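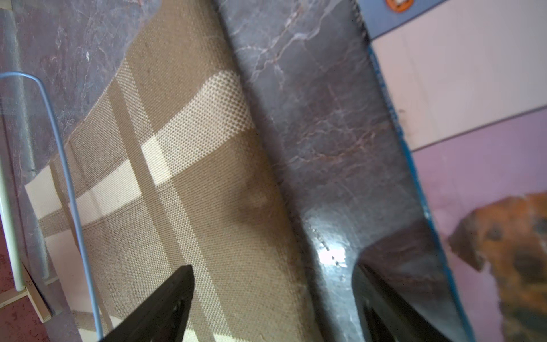
Wrist view over the striped cloth, Mollville bench.

Hi all, it's me again with the July update on the Karkar good practice guide. I'll try to keep it shorter than the last one (sorry about that, I got carried away with the appendix).

The big news is that the draft has reached the point where people outside our office can read it without me standing next to them explaining. It runs to 70 pages, which is more than I promised you, but a good chunk of that is checklists you can print and tape up by the bench. The rules cover small two-arm setups doing everyday handling jobs: cloth on a hanger, folders in a tray, that sort of thing. Chung has been trying the draft out at their site while we do the same in Mollville, and their notes have been blunt and super useful!

What got rewritten this period is mostly section 2, on setting up the work area. The old text said to "keep the area tidy," and everybody read that differently. Now it asks for a written list of what belongs on the floor of the cell, where each thing starts, and who is allowed to change the list. It also asks you to check how far both arms can reach before you place anything near the back corners. I was worried people would find this fussy. Chung's crew asked for more of it, so go figure.

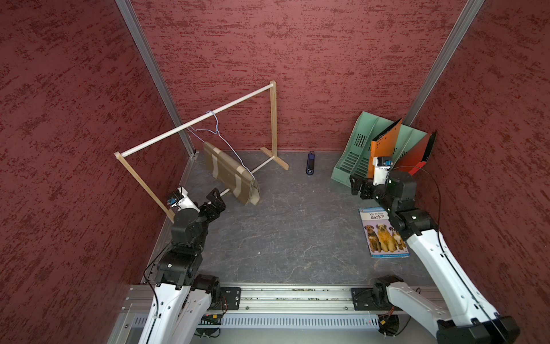 Karkar Progress Report, page 2

We also split the chapter on cables in half. One part is about cables on the arms themselves (leave enough slack for the full turn of the wrist, look at them before each shift, don't tape over a worn spot) and the other is about whatever sits under the rail. That second part is still thin. I want a clear rule on covers for boards and fans, and right now we have two competing versions and I keep changing my mind about which one I like.

Soft items got their own page at last. Striped cloth, thin wire hangers and light wooden racks don't behave like boxes, and the old draft pretended they did. The new page says to approach slowly, set a low grip force, and stop if the rack moves with the cloth. Stop means stop and go look, by the way. We had to spell that out, as one reader took it to mean pause and retry.
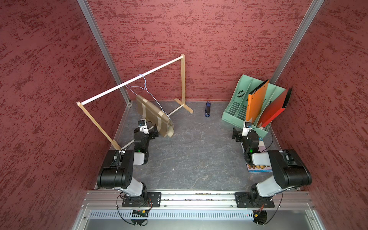 On the reading side, we got 185 comments back on the first draft. I've answered every one, though I'll admit a few of the answers are just "yes, fixed." The longest argument is over restarts. Half of our readers want a person to walk up and check the cell after any stop, and the other half say that's too slow for a long run. I'm leaning toward the walk-up check and would love your take before I lock it in.

Money: we've spent what we planned, and there's $4,000 left in the printing line. I'd like to move that over to a second round of trials with Jollorora, who work with the same kind of bench but have a brand new crew. If the guide makes sense to them, I'll feel a lot better about it. Can you let me know if that move needs a form or if an email is fine?

Still to do: the cable covers, the restart rule, a glossary, and an index if I can face it.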